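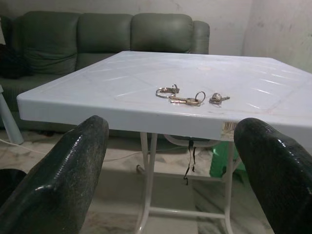 The Povstead square folding table, white, with keys on top.

Povstead Square Folding Table: Review

Category: Home & Garden > Folding Furniture > Small Tables

Print this review | E-mail to a friend

I bought the Povstead in November to put inside the side door, where we had been dropping mail and keys on a chair. I wanted something that could be folded up when company came and moved out to the patio in summer. It cost $44 and came in a flat box with no assembly.

The top is square molded plastic in a very pale bluish white. In the store photos it looked plain white, and next to our door trim you can tell the difference. The legs are white metal tube. They flare out a little toward the floor and have a crossbar near the bottom, and they fold up under the top.

The surface is not smooth. It has faint ribs that run out from the center on a diagonal. They are shallow, and keys lie flat on them without any trouble. A coffee mug is fine too. Writing on a single sheet of paper is not so good, as the pen catches on the ribs. I keep a magazine on hand for signing things. The plastic is shiny enough that a lamp overhead shows up along the ridges.

Stains are my main complaint. There are some brownish smudges and a small tan spot toward the middle that I have not been able to get off. Dish soap did nothing. Saltix cleaner lightened them but did not remove them. If you plan to serve food on this table, use a cloth.

The front rim is thick and rounded, and I like that. The table sits right where we walk past, and I have hit it with my hip plenty of times. The barcode sticker is on the rim as well, on the side that faces out. I would have put it underneath. I left mine on after picking at one corner.

A thin black strap with a loop at the end hangs from the underside. Tuck it up if you have a cat.

As for sturdiness, it does what I need. It holds the mail, 2 library books and a bag of groceries. I would not sit on it or lean on it hard. Before this I had an Uchida tray table for 6 years, and that one was heavier and steadier, but it was also smaller and a nuisance to carry. The Povstead I can pick up with one hand.

Folding it takes a few seconds. The legs were stiff for the first week and then loosened up. Folded, it goes behind the coat rack.

Good: light, rounded edges, easy to store
Bad: marks easily, ribs are annoying for writing, sticker in a visible place

I would buy it again for the hallway. For the kitchen I would look for a darker top -- or one without the ribs.

Filed under: folding tables, entryway, small spaces

Contact us | Copyright, all rights reserved | Back to top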